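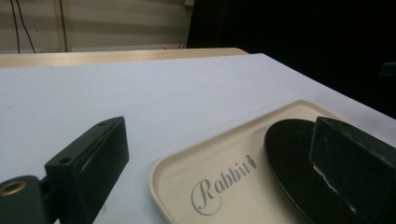

Glykeria asks why a club can't just buy the biggest robot in the store. The answer is money, and also table space.

What Does Robot Gear Cost?

Say your club has $1000 to spend. First, write down the job. Moving a plate and a tray on a table is a small job, so small tools will do.

Next, make a list with prices:

Hand-held gripper, Peteck: $129
Second gripper: $129
Table stand, Faltar: $116
Cables and screws: $40

Add them up and you get $414. That leaves $586. Don't spend it all in January! Parts wear out, and you may need new finger pads by spring.

Measure your table before you order. Leave room for cables, and check where the nearest outlet is. 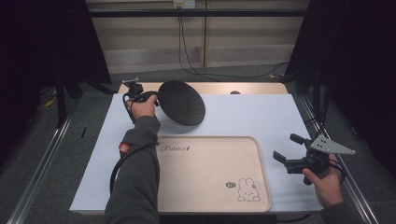 Two hand-held grippers, a rabbit tray and a round black pad on a work table.

Word to know: a budget is a plan for spending money.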